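Grendley's ticket gates were supposed to be the easy part

Malcolm Fothergill has been supporters' liaison at Grendley for five seasons and he has a folder for every one of them. The thickest is the current one. It covers the club's decision to scrap paper tickets, printed season cards and the old turnstiles on the east side, and to let people in with a code on their phone or a plastic tag supplied by a company called Cumoton.

"I was told it would take the line down to nothing," he says. "I asked what nothing meant and the answer was a slide with a green arrow on it."

We met in the supporters' room under the stand on a practice morning in March. The first home game with the new gates had ended in a scoreless draw, and plenty of people missed the opening of it anyway. By Fothergill's own tally, 177 season ticket holders were still outside at kickoff. The club's statement called this "a small number of fans experiencing minor delay."

He doesn't think anyone lied. He thinks the people who bought the system had watched it work with staff walking through one at a time in daylight, phones already out, and had taken that as proof. A Grendley crowd turns up late, in one lump, off the same two trains, and half of it is carrying a hot drink.

"They tested it on people who wanted it to work," he says. "I'd like to see it tested on my brother-in-law."

The club's operations manager, Ignacio Blackwood, is more patient about it, though he picks his words. He says the old turnstiles were failing and parts were getting hard to find. He says paper tickets were being copied. When I ask how many copied tickets were found last season, he says he would have to check. I asked again by email and am still waiting.

"You have to judge it over a season," Blackwood says. "Every ground that has done this had a rough start."

Which grounds? He mentions Haddad Park, where the same company put in its gates two years ago. I called Haddad Park. The man who answered the ticket office phone said it was fine now, mostly, and that they had kept one staffed gate open for people whose tags didn't read. Grendley has no staffed gate. The plan was that it wouldn't need one.

Then there is the money. The club won't say what the deal with Cumoton costs, but season ticket holders are paying a new "access fee" of 26 dollars a head, and anyone who loses a tag pays it again. Fothergill wrote to the board asking whether the fee ends once the gates are paid for. The reply thanked him for his continued passion.

"I don't need thanking," he says. "It was a yes or no question."

He is harder still on the data. To get a tag, a fan has to open an account with name, address, date of birth and phone number. Cumoton's terms, which he has read twice and underlined, allow the company to share "attendance insights" with partners. One of the partners listed is Lastico, a betting sponsor whose name is already on the boards behind both goals. Blackwood says no personal details have gone to Lastico and none will. Fothergill says that if none will, the sentence can come out of the terms.

"It would take them a minute," he says. "They've had since the summer."

I put it to him that he might simply dislike change, which is what the club's own message board says about him. He laughs at that, a little. He points out that he argued for the safe standing section when the board was against it, and that he bought the first online season ticket the club ever sold. He isn't asking for the turnstiles back. He wants a person at one gate, a printed option for anyone who asks, and the fee written down with an end date.

The club has promised a review after the next three home games. It will be carried out by the club, with Cumoton supplying the figures.
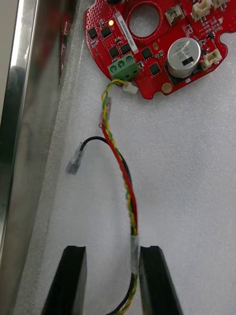
Tuncay Başaran thinks the review is worth having all the same, and said so when he joined us halfway through the morning: the gates were quicker for him than the turnstiles ever were, he got in with time to spare, and he would rather see the numbers before calling the thing a failure. He did agree that the fee was a cheek.

Fothergill let most of that go. He wanted to know which gate Başaran had used, and at what time. It was the north one, a good hour before kickoff.

"Well, there you are," he said, and wrote it in the folder.

The next home game is against a side that brings 300 away fans on a quiet day. They will be using the same gates, on paper tickets the system isn't set up to read. Blackwood says there is a plan for that. Fothergill has asked to see it.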